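Chapter 4
Folding and Storing Everyday Clothing

By the end of this chapter you should be able to prepare a garment for folding, choose a fold to suit the shelf or drawer, and recognise fabrics that are better hung.

Most household clothing spends far more time in storage than it does being worn. A shirt put away with a crease across the chest will hold that crease, and a printed design folded while the cloth is bunched can crack along the line. Good folding starts with a flat surface and a few seconds of smoothing.

The laundry manual used at the Ifans school of domestic work in 1893 gave 31 pages to table linen and almost none to shirts. The balance has shifted since then, and knitted tops now make up the bulk of what a family washes.
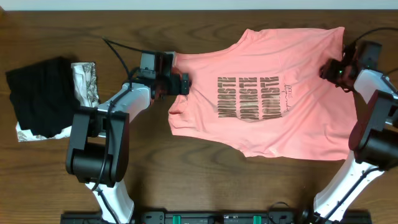

Figure 4.1 A pink shirt with a dark printed graphic, spread on a wooden table before folding. Note the creases and the puckered section of hem.

Before making the first fold, look at the hem and the edges. Small puckers in the hem should be eased out with the flat of the hand, working from the centre of the garment towards the sides. Turn back any flap of cloth that has curled over on itself — it will make a lump in the finished fold. Leave the print until last and smooth it lightly.

Section 4.1 deals with the surface itself: its height, its finish and how much room a full-sized garment needs.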